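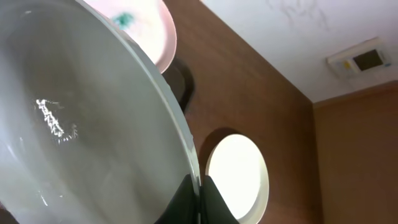
Station check before recording, dish handling task
Site: Cusstead, station 3
Date: 11/17/24
Checked by: Safta Onu
Comments read by: Rosaura Correa

1. Gripper fingers
Result: pass
Both fingers close on the rim of the white bowl and the seam between them is narrow. In the wrist view I can see the left finger on the front side of the rim and the right finger just beyond it. Please keep this grip for all bowl examples today.

2. Wrist camera view
Result: pass with comment
The bowl takes a very large part of the view when it is held. The pink plate and the round white plate are still visible, but only partly. I ask the operator to begin each example from the higher start position, so that all dishes are seen once before the grip.

3. Light and reflections
Result: pass with comment
There is a bright, jagged reflection inside the bowl, and the round plate is also very bright. Last April we had trouble in Olszewski with plates that became fully white in the recordings. Do not change the exposure in the middle of a set. If it must be changed, close the set and open a new one.

4. Dishes
Result: pass
Run a finger along every rim before the first example, with the arm stopped. A dish with a chip goes into the grey box and is not used again, also not for "only one more try".

5. Emergency stop
Result: pass
Pressed 2 times, once with the arm still and once in slow motion. The arm stopped both times. The second operator must be able to reach the button without standing up.

6. Arm cable
Result: fail, corrected
The cable was pulling at the elbow when the wrist turned fully to the left. I moved the clip and repeated the turn. Kirier should send us a longer clip, I have written to them.

7. Storage and labels
Result: pass
Space is enough for the planned 32 examples. The last saved example is number 641, so the new set starts after it. Failed grips are kept and labelled "failed", please do not delete them.

Comment from R. Correa: Agreed on point 2. For point 6, check the cable again at the midday break and write the result under this line.

Midday: cable free, no pulling. S. O.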